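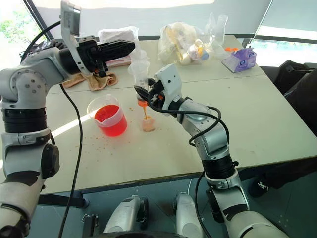
The Kiltodness school club had been promised a judge who believed in it. What it got was Heikki Oksanen, who had once sold milking machines for Hirvonen and believed in very little.

"It's a drinks waiter," said Pornthip. She was the one with the laptop, so she did the talking.

"It's two arms bolted down," said Heikki. "A waiter comes to you."

He wrote something on his form. The Orine Cup gave up to 400 points for usefulness, and Pornthip tried to see how many they were losing.

"How did it learn?"

"We moved the arms by hand and it copied. We did 697 pours."

"Then you did 697 pours. What did it do?"

Donon laughed at that, which was disloyal. He had wanted to build a boat. All through November he had drawn boats on the back of the planning sheets, and when the vote went against him he stayed on out of what Pornthip took to be spite. Now he stood with his hands together at his chest and looked at the ceiling.

"It did the next ones," she said. "On its own."

"How many of those would you have drunk?"

She thought about lying. The squash was cheap and the table was sticky, and her mother was going to ask about her cuffs.

"Almost half."

"Hm," said Heikki, and wrote again. It was a longer word this time.

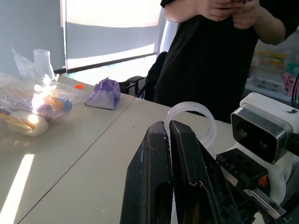 "And if I move the cup?" he said. "Say I'm a rude customer. I put it down where I please."

"You can't move it far."

"How far?"

"About the width of your hand," said Donon, still looking at the ceiling. "After that it pours where the cup used to be. It's very polite about it."

Pornthip could have kicked him. They had agreed not to mention the hand. They had a whole page on it in the report, near the back, under a heading she had made as dull as she could.

But Heikki had put down his pen. He laid his palm flat on the table, fingers closed, and studied it.

"At Hirvonen we had a machine that couldn't find a cow if she leaned," he said. "We sold 1070 of them. We told the farmers it was the cows."

"Was it?"

"They were perfectly good cows."

He picked up the pen and turned back to the first page of the form, and she saw him cross out a number. She couldn't tell which way it had gone. He asked to see the page about the hand, and Donon found it for him straight away, as if he'd had his thumb in it all along.

Heikki read it standing up. It took him 8 minutes. Then he asked whether there was any squash left, and would one of them mind pouring it.

Posted 2026-08-23

More short fiction
- The Ferry Timetable
- What My Aunt Kept in the Piano
- A Good Year for Slugs
- Lodgers

Contact the editors | Copyright remains with the authors | Back to top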